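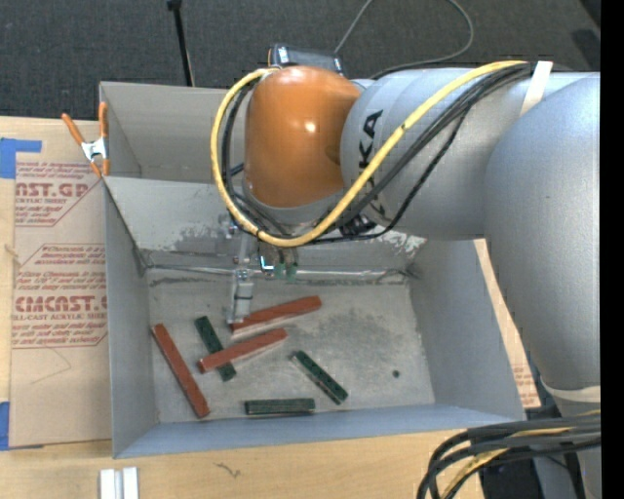

3. Why I stopped asking people where things go

When I started this project I had a simple plan. I would visit homes in Tendham, ask people where they kept their small stuff (batteries, tape, spare keys, the good scissors), and then check whether the stuff was there. I figured the answers would tell me how well people know their own storage. What they told me, mostly, is that people are very good at describing the house they meant to have.

My first real interview was a lovely one, and it wrecked the plan in under an hour. The woman I was talking to walked me through a hall closet with a place for everything, and I wrote it all down. Then I asked for a pair of scissors to open my own recorder batteries, and she went straight past the closet, into the kitchen, and took them out of a salad bowl. She didn't even slow down! I asked her about the bowl afterward and she said the scissors lived in the closet. She wasn't fibbing. She just had two answers, one for when she was talking and one for when her hands were doing the work.

So I changed the method. From then on I asked people to fetch things and I kept my mouth shut. Raluca Voicu and I ended up with 59 homes, 14 of them over in Stamberg, and in each one we used the same list of small items. We noted where a person went first, where the item was in the end, and what it was sitting in. Later on we came back to the same homes in December and did the whole thing over, with the list shuffled.

Now, about what things were sitting in. Earlier writing on household storage (see Section 2) tends to sort containers by what they're sold for: a toolbox, a bread box, a sewing basket. I tried that for a while and it was hopeless. The sewing basket had phone chargers in it. The bread box had mail. Kumiko Ebihara, who was coding the notes with me by then, suggested we forget the names and write down only whether you could drop something in with one hand. I was a bit snippy about it at first, I'll admit, and then I recoded a week of notes that way and came around completely.

We ended up with three groups. Open containers are the ones with no lid and no door, and an open metal bin on a tabletop, as in Figure 3, is about as plain a case as you could ask for. Covered containers have a lid you lift. Closed ones sit behind a door or inside a drawer, so you need to do two things before you can put anything away. A bowl on top of a fridge counts as open. A bowl inside a cupboard counts as closed, and yes, we argued over the cupboards that never get shut. (We went with closed. Gunnlaugur Mogensen still thinks that was wrong, and he may have a point.)

The pattern we kept running into was that small items drift toward the open containers and stay there. A roll of tape would start out in a drawer, get used, and land in whatever open thing was closest to where the job ended. The next visit it would still be there, often with company. People rarely talked about these containers when they described their homes. In the Aranda transcripts, which Isamu Kamata collected separately and was kind enough to share, the open bowls and trays hardly come up at all until the fetching starts, and then they come up constantly.

I don't want to oversell this. We chose small things that get used often, and I'd expect a waffle iron to behave differently. Our homes were also mostly apartments, where the kitchen table has to do the work of a desk, a bench and a mail room. Toshiko Fujimoto read an early draft and asked whether people with more room would simply have more open containers, spread farther apart. I'd love to know! Nothing in our notes can settle it.

One more thing about how we counted a "find." If somebody reached into the right container but had to dig, we counted it as found, however long the digging took. I went back and forth on this. Some of those bowls were deep, and I watched one man in Stamberg take everything out, line it up on the counter, pick out a single key, and put the rest back in. He told me he knew exactly where it was. By our rule he did. The digging times are in the appendix for anyone who'd like to draw the line somewhere else, and Section 4 looks at what happened when we gave each household one extra tray.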